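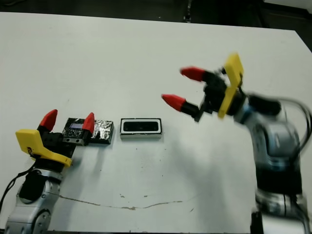

The Grikska Cure

The letter said my aunt had left me the spring at Grikska, along with the pump house, 79 crates of empty bottles and what the solicitor called the goodwill. I asked him what the goodwill was worth. He said it depended on who you asked.

I had heard about the water all my life. It fixed knees. It fixed a marriage once, in the next valley, though my mother always said that marriage had only needed the brother to move out. People filled bottles at the pipe and left money in a tin, and my aunt wrote down what each of them was suffering from in a green ledger. She never wrote down whether they got better. I noticed that when I was nine, and was told not to be clever.

So in December I went up there to sell it. The road was bad and the pump house smelled of mice. I had been in the place an hour, no more, when a woman in a long raincoat knocked on the open door and told me her name was Areeba Sethi and she had come for the water.

"It's just water," I said.

"I know. I teach chemistry."

I waited for the rest of it. There is always a rest of it, a cousin who walked again or a dog that should have died.

"I'd like five litres, please," she said.

I filled her can. She put money in the tin and looked over my shoulder at the ledger, which I had left lying on the sill.

"Am I in there?"

She was, six pages from the back, in my aunt's square hand. Sethi, A. Cannot sleep.

"And can you?" I asked.

"Some nights."

"More nights than before?"

"I've also given up coffee and changed jobs," said Areeba Sethi. "You'd never untangle it." She seemed quite pleased about this.

The man from Sostix arrived the next morning in a clean car. Sostix owned a bottling works and wanted another. He had already got a name for the product, and a label with a mountain on it, though there is no mountain at Grikska, only a hill with a mast. He used the word heritage so many times that I began to listen for it. He said the water was 700 years old. I asked how he knew, and he said that was the sort of figure customers responded to.

"My aunt thought it was rain from the year before last," I said.

"We wouldn't lead with that."

He offered me a sum. It was a good sum, and I had come for exactly that. I asked whether the pipe would stay open to people with cans. He looked at the tin, then at me, and said there might be a visitor experience.

I told him I would think. He left a pen behind, a heavy one, I suppose on purpose.

That night I read the ledger from the first page. Backs, nerves, chilblains. A boy who would not speak. A man who had walked from the coast and wrote only that he was tired. I don't believe in any of it. I looked for one cure and there wasn't one, only the same names coming back, year after year, 23 times in the case of a Mrs Orr, with her hip no different as far as I could tell.

I slept badly. In the morning my throat was dry and the kettle was packed, so I drank from the pipe. It tasted of iron. My knee hurt going down the steps, as it had coming up.

At the bottom an old man was waiting with two bottles and a wheelbarrow.

"Are you the new one?" he said.

"For now," I said, and went back up to fetch the ledger.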